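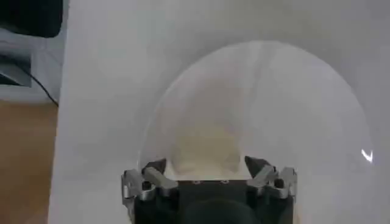 We finished Wednesday with 44 recordings, and I think 43 of them can be used. The one I removed was my own fault, because I stopped in the middle to answer Solange Tremblay.

I am teaching the arm with the steamer for Jolumura, our small learning project. I move it by hand through the whole motion and the software stores what the wrist camera sees together with the finger positions. Clear plastic is still the most difficult for the model. The edge of a dome is almost nothing in the picture, only a thin line and a bit of reflection.
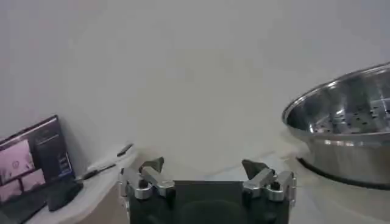
Ezekiel Escobedo asked me to change the starting position more often. In July I did not do this, and the model learned only one path. Now I begin from a new place every 6 recordings. It is slow, but I prefer it to repairing the data later.

Steel gives me another kind of trouble. The bright spots move when the camera moves, so I record each approach at 2 speeds and write the speed in the notes.

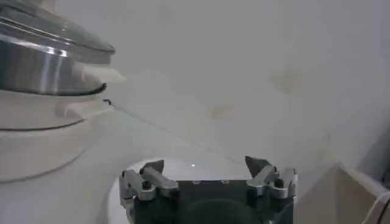 Fingers open, with the steel and white appliance at the left.

Next week I will train on the new set and compare it with the old one from Balport.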